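Last updated Thursday, April 21, 2022

## Gostulska Homes: common questions

**What is the Gostulska Homes program?**

It is a public housing program run by the district office. It will build 630 homes on the old Boketti mill land, in 50 small clusters. Turemis is the main contractor.
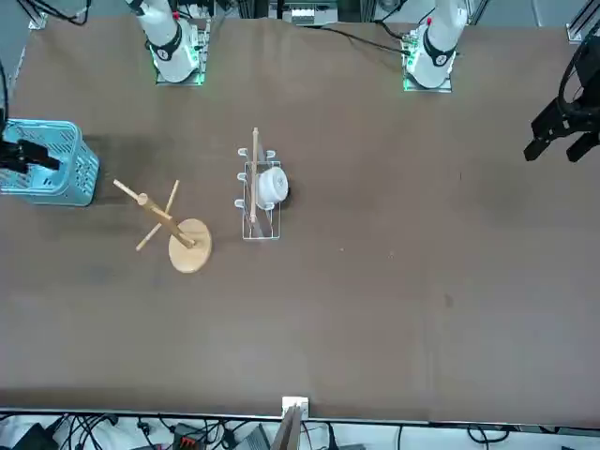 One resident wrote to us that the clusters should be named after the streets that used to be there, and that the mill families should be asked first. The naming list is still open. Send suggestions to the district office in writing.

**Who can apply?**

Any household that has lived in the district for two years and does not own a home. Renters, families sharing a house with relatives, and people in temporary housing all qualify. Income limits are printed on the back of the form.

**I signed up under the old MacAulay Road plan. Do I need to apply again?**

You do. The MacAulay Road list closed in February and names were not carried over. The district office received 2,540 forms under that plan, and many had addresses that are now out of date. Write your old file number at the top of the new form if you have it.

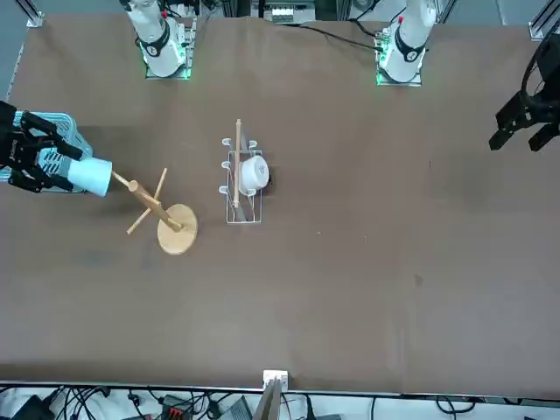 A caller asked whether time spent on the old list would count for anything, as her family had already waited through two rounds. It does count. Earlier applicants get extra points once the old file number has been checked.

**How are homes assigned?**

By points first, then by a public draw among households with the same score. Ground floor units are held for people who have trouble with stairs.

**Will I own the home?**

You will hold a lease with an option to buy. The price is set when the lease is signed and is written into it. You may not sublet.

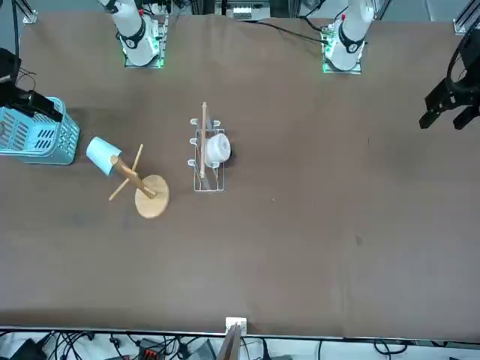

**Can someone else hand in my form?**

Any adult can bring it to the front desk, as long as you have signed both pages and attached a copy of your ID. Forms sent by fax are not accepted.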